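Working Beside the Cleaning Machines: Small Tips From Our Kitchen

June 16, 2023

I work in the canteen kitchen at Fenesine, where we serve 1,659 lunches in a normal week. In February the company started to bring automation into the washing area. The first machine, from Asora, moves the crates of plates, and later came the grippers for small cleaning jobs. Many of us were worried, me also. I write down what helped us, maybe it is useful in another kitchen.

Before the start

Ask who will do which job, and ask for it on paper. In our case the machines took the lifting and the repeating work, and the people kept the checking, the knives and the glasses. My shoulder is thankful for this. But the checking makes the eyes tired, so we change places every two hours. At first we did it only when somebody complained, and this was too late.

Give every tool one home

A person finds the brush wherever it was left. For automated work the brush must be always in the same place and in the same direction. We put tape on the table for each rack and wrote the name of the tool on the tape. New colleagues like it very much, they don't need to ask so many questions in the first days.

Sponges

Choose a plain rectangular sponge in a strong color. On a pale wood table the yellow is easy to find, and next to black wire even easier. Hold it by the two long sides and keep it upright, so the flat top stays free. The pads should press the foam only a little. If the sides become very thick around the pads, open the grip a bit and try again. Look also at the edges, where the foam gets rough first, and at small dark specks on the face. Specks I pick off with the fingers before the sponge goes to any plate.
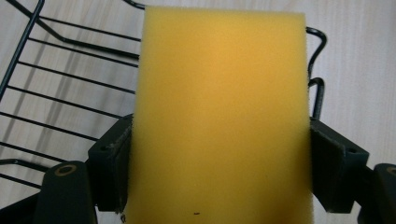
Wire racks

Leave free space on one side of the rack, as wide as a hand at least. A hook or a loop that stands out from the wire can catch a sleeve, a cloth or a gripper arm. We turn the hooks away from the side where we work most.

The end of the shift

Stop the machine first, then wipe. Write the problems of the day in the Gikia notebook (it is only a shared list on the tablet) with simple words: "rack moved", "sponge fell". The morning team reads it with the coffee. We have now 349 notes there, and 4 of them were really serious.

If your kitchen is smaller, like the one of our second building in Whiteley, begin with the tape and the notebook. Both were useful there already when all the washing was still done by hand.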